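Kitchen Habits and Food Waste in Shared Student Housing
Project report, group 4

We wanted to know why so much good food gets thrown out in shared kitchens, and we picked the Erdős residence because two of us live there and could not stop talking about the bread problem! Győző Medve looked after the weighing and Wouter Jansen did the interviews. The rest of us sorted, typed and argued about what counts as a vegetable peel.

Method

We followed 16 residents on two floors. Everybody got a lidded bin and wrote down what went in and why. Each evening we weighed the bins on a kitchen scale and added the weights to a shared sheet.

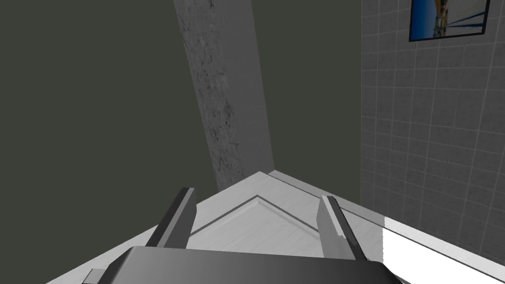 Coffee grounds, bones and tea bags were logged separately, as they could not have been eaten anyway. Liquids were left out, which we regret a little — a lot of milk goes down the drain.

Results

The bins took in 2,439 grams of food that could have been eaten. Bread was the clear winner, followed by cooked rice and salad leaves. In the interviews, 12 residents told us they had bought something they already had at home. One had three open jars of the same mustard and was very cheerful about it.

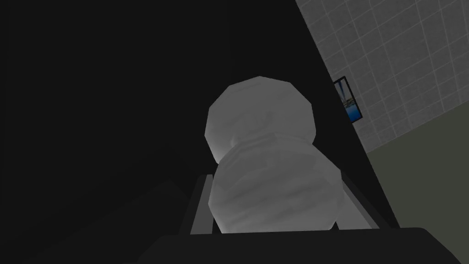 Rice surprised us most. People cook too much of it, put it in the fridge with the best intentions and forget it behind somebody else's pots. The floor that labels its shelves threw out far less of it, and we would love to test that properly with more kitchens.

What we would change

A longer study, for a start. We also want to weigh milk, and to ask people what they planned to cook before they shop. Wouter has already drafted the new question sheet, and we hope to try it on the Kelletti building in July.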